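Handout 9: When the athlete says the brand name
Sports Communication, reading notes, 17th December

Bring this with you. We got through the first part last time and will start from "Recall" unless somebody wants to fight about definitions again.

## Where we left off

An endorsement is paid. A mention is anything else, or is supposed to be. Sum-yee Hsueh's position in the course reader is that the line between them is a bookkeeping line, and that fans don't see it. I agree with the first half. I'm less sure about the second. Fans are suspicious people, and her evidence is one survey of 400 season ticket holders who were asked, right after a game their team had won, how they felt about sponsors. They felt good about sponsors. They probably felt good about parking.

## The Orico case

You've all read the packet. Short version for anyone who lost it:

- Orico, a sports drink, had a two-year deal with a marathon runner.
- The runner finished 2nd in April and thanked Orico in the finish-line interview, before thanking her coach.
- The agency called this "unprompted."
- Orico's sales team reported a good spring and gave the interview the credit.

Look hard at the last item. Spring is when people buy sports drinks. The packet has no sales figures for the spring before, and none for a rival such as Zurow over the same weeks. I wrote to the agency and asked for both. I got a very nice brochure.

"Unprompted" also needs work. If your contract pays a bonus for on-air mentions, what would a prompted one look like?

## Recall

Canan Yalçınkaya's study is the best thing on the list, mostly because she reports results that don't help her. She showed a post-game interview to 122 viewers, with the brand name either left in or edited out, and asked them later which brands they remembered.

Points to know:

1. Viewers who heard the name remembered it more often. Fine.
2. Plenty of viewers who never heard it "remembered" it too. It was on the backdrop behind the player.
3. Remembering the brand had no clear link to wanting to buy it.

Most write-ups quote the first point and stop. Check whether your sources for the paper do this. If an article cites the study and doesn't bring up the backdrop, I'd assume the writer read the abstract.

## The value number

Agencies love to say a mention was "worth" some amount. The usual method takes the price of a commercial and multiplies by seconds of airtime. Flarkon, the fantasy football app, was told that one locker room shout-out was worth more than its whole ad budget. Nobody at Flarkon was asked to pay that amount, so we don't know if anybody believed it.

Ask of any such number:

- Who worked it out, and who was paying them?
- Was the sound even on? (Bars count as audience in most of these totals.)
- Does a bad mention get subtracted? I have yet to see a minus sign.
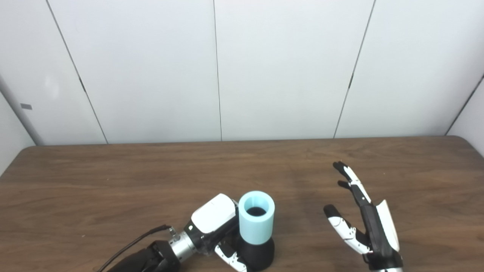
## For next time

Read the Choi chapter on post-game interviews, skipping the section on golf. Write 2000 words at most on one mention from a sport you follow. Say what the brand claims happened, what you can show happened, and how far apart those are. "It got people talking" isn't a finding. Tell me which people, and where you looked.

Drafts go in the usual folder. I don't read drafts sent by text.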